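Stallura to end after 1120 episodes

Long-running drama will finish with seven extended instalments, broadcaster confirms

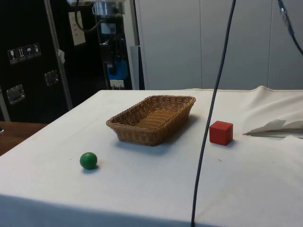 TV & DRAMA

The television drama Stallura is to come to an end after 1120 episodes, it was confirmed on 28th February. Sarkitz, the company that makes the programme, told cast and crew in the morning and put out a statement in the early afternoon.

The serial, which began in 2000, follows the families and lodgers of a ferry town where the boats have stopped running. It has been filmed in Baltbridge from the first episode, mostly in a converted grain store near the old harbour and in the streets behind it. Viewers have long used the name of the programme and the name of the town as if they were the same thing, and the tourist office still gets letters addressed to the Stallura Arms.

The last run will be made up of seven episodes, each longer than the usual half-hour. Sarkitz said they had been planned as a single story and would be shown on consecutive weeks. No date has been given for the first of them.

"Stallura has been part of our working lives for so long that a decision like this one was never going to be easy," the company said. "We wanted to finish while we still had the people, the sets and the time to do it properly. The writers have known for a while how they would like the story to close, and they will now be able to tell it."

The channel Siu, which has shown the drama since it moved from its original home, said it had agreed to the plan and would pay for the final run in full. It also said that the decision had been made jointly. Viewing figures have fallen in recent years, although Siu said that the programme was still one of its most watched on catch-up.

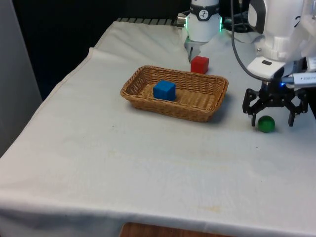

A blue cube in the basket, with a red cube standing behind it.

Members of the cast had been expecting news of some kind. Contracts that are normally renewed in January were extended by only a few months this year, and a block of studio time in the autumn was given back. A message on the programme's own page, posted shortly after the announcement, thanked viewers and asked them not to contact individual actors for details of the plot.

There are 31 regular parts in the drama at present. Sarkitz said that all of them would appear in the last seven episodes and that several characters who had left would be seen again. It did not say which. One former regular, whose character went out in a rowing boat and has not been mentioned since, has been the subject of guesses on fan forums for years. Asked whether the rowing boat would come back, a spokeswoman for Sarkitz said only that the props department had kept it.

Stallura was first ordered as a summer filler. The original commission was for a short run with no promise of more, and the opening titles were made in an afternoon from film of the harbour wall. They were kept, with small changes, for the next decade. The theme tune was rearranged twice and put back both times after complaints.

The programme made its name with a storyline in its third year about a hotel fire, told over a single week from the point of view of a different guest each night. It won a national drama prize for that week and was nominated again for an episode set entirely in the waiting room of a doctor's surgery, with two actors and almost no plot. Critics were less kind about a later period in which the town acquired a casino. The casino was written out after one winter.

It has also been a training ground. Many young actors had a first speaking part in the drama, usually behind the bar or as a deckhand, and a fair number of the directors who now work on Siu's more expensive dramas started on its second unit. The actors' branch in Baltbridge said in a short statement that the programme had given steady work to local performers in a part of the country where there is little of it.

"For people who live here and act for a living, this was the job that let you stay," the branch said. "We will be asking what is going to replace it."

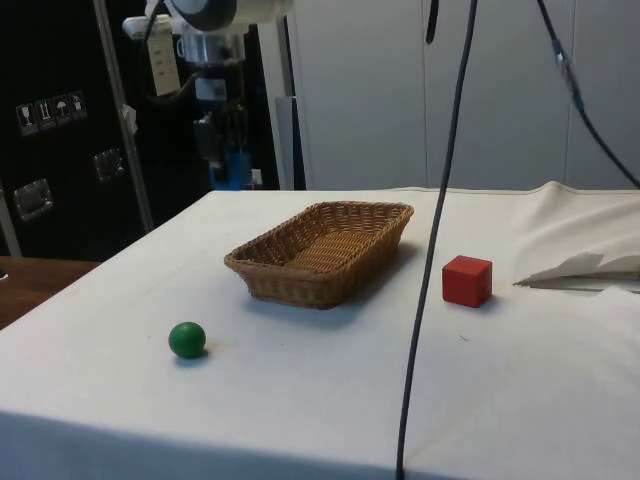
What happens to the studio

Sarkitz owns the grain store and has not said whether it will keep it. The building holds the permanent sets – the bar, the ticket office, two kitchens and the upstairs landing that has stood in for most of the bedrooms in town – along with a wardrobe store and offices on the top floor.

The company said it was talking to other producers about using the space and that no one on a staff contract would lose a job before filming finished. Freelance crew, who make up most of the unit on any given day, have been told they will be offered work on the final run first. Those with long service will get a payment at the end of it. The terms are still being discussed.

Town councillors are expected to raise the matter at their next meeting. The harbour streets are closed for filming on a good many days each year, and the fees paid for this go towards the upkeep of the quay. Shops along the front have done well from visitors, too. The bakery used for outside shots of the one in the drama sells a bun named after the programme, and the owners of the guest house next door said they had already taken several bookings since the announcement from people who wanted to see the place while cameras were still there.

Set tours will go on as normal until filming starts. After that, the building will be closed to the public. Sarkitz said that anyone holding a ticket for a later date would be offered an earlier one or their money back.

A place for the costumes and scripts

Baltbridge museum has asked to be considered for some of the costumes and scripts. It held a small display for the drama's anniversary in its upstairs room and said it would like to make a permanent one. Among the things it has asked for are the sign from above the ticket office, the yellow oilskin worn in the opening titles and the visitors' book from the hotel, in which actors signed their real names on their last day.

The scripts are harder to place. Early ones were typed up and photocopied, and complete sets are rare. Sarkitz said it had a full run but that some were marked up with notes and would need to be looked through before they could be shown to anybody.

Viewers who want to see the early years again may have to wait. Episodes from the period before the move to Siu are held under an older agreement, and music rights have kept many of them off catch-up services. Siu said it hoped to make a selection available before the final run begins, starting with the hotel fire week. It would not promise the whole archive.
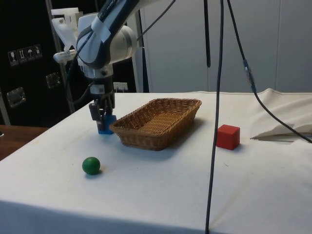 A gripper closed around a small blue block, next to the woven basket.

Reaction from viewers

The announcement drew a large response from viewers. Some said they had been expecting it after the programme lost its Sunday repeat. Others were angry that a drama with a loyal audience was being dropped while, as one put it, "there is money for a third baking show". A petition calling for Stallura to be kept on had passed 2000 signatures by the evening.

Many simply named the episode they remembered best. The hotel fire came up often, and so did the Christmas edition in which the lights failed and the whole town had its dinner in the ticket office. A woman who said she had watched with her grandmother every week wrote that they had fallen out for a month over whether the harbour master was guilty, and that she still thought her grandmother was wrong.

A viewers' group that meets in the function room of a Baltbridge pub said it would not be signing the petition. It would prefer, it said, a proper ending to a slow decline, and it was pleased to hear that there would be longer episodes. The group has asked Siu to consider showing the last one on a big screen on the quay. Siu said it would look into the idea, weather permitting.

There has been some talk of a film or a follow-up series. Sarkitz said neither was planned. It is developing a new drama for Siu, set inland and with a much smaller cast, but gave no title and said it had no connection with the present one.

Filming on the final seven episodes is due to begin in early summer, once the scripts have been finished. The closing scenes will be shot on the harbour wall at first light, and residents nearby are to get a letter about road closures and parking.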